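Fatevex forum > Perception > Handheld demos: drop blurred frames or keep them?
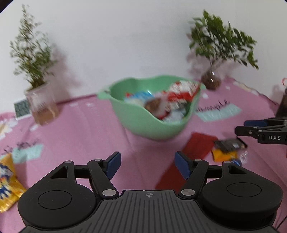
Last edited by kettle_mod on 29 May 2018

usis_dan
Question on preprocessing. We have 1,218 demos from the handheld grippers, mostly snack sorting on a table with a pink cloth. The frame at the top of the thread is typical of the ones I'm arguing with myself over. Table and plants are usable, but the stuff in the bowl is smeared from motion. My filter scores sharpness over the whole image, so this one passes. If I score only a crop in the middle, it fails, and so does a lot of other material from the fast part of the reach.

Do people drop these before training or leave them in?

lowpass
Leave them in. The policy will see blur at run time too. If you cut every fast segment you teach it that the arm is always slow near the bowl.

gworkneh
I disagree in part. For the policy, fine, keep them. For pose tracking they hurt. We had 49 episodes in the Butthorpe set where tracking slipped by a few centimeters during the reach, and the gripper path had a step in it that no hand would make. The policy learned the step.
-- Gebremedhin Workneh

lowpass
That's a tracking problem. Fix the tracker and keep the frames.

gworkneh
Sure, but he has to train on something this week. Mask the frames for the tracker, let the IMU carry the gap, then put them back for the policy. Kettle does this with the skip_visual flag if you're on the February build or later.

usis_dan
I'm on the February build. Didn't know the flag covered single frames, I thought it was per episode.

gworkneh
Per frame. You give it a text file of indices. Keep the gaps short or the IMU drifts.

pinhole_ray
Separate thing, but look at your mask. The second gripper comes in from the right with its blue pad showing. If you only mask your own gripper, the tracker can pick up features on the other one, and it moves. The lettering on its side is high contrast, so corners will land there. I'd check that before blaming blur.

usis_dan
Good point. The mask is static and covers the bottom of the image only. It does nothing about the other side.

lowpass
Then I'd bet on that over the blur. The tablecloth has plenty of pattern to track.

pinhole_ray
It does -- but the patches are just mint-green and white. Most of your strong corners will be on the packets and the lettering.

usis_dan
Ran 500 demos overnight with a mask for the second gripper and no blur filter. Fewer steps in the paths, but not zero. Trying the index file next with a max gap of 2 frames. I'll post the config when it's cleaned up.

gworkneh
Post the ones that still fail too, please. Raw paths, before smoothing.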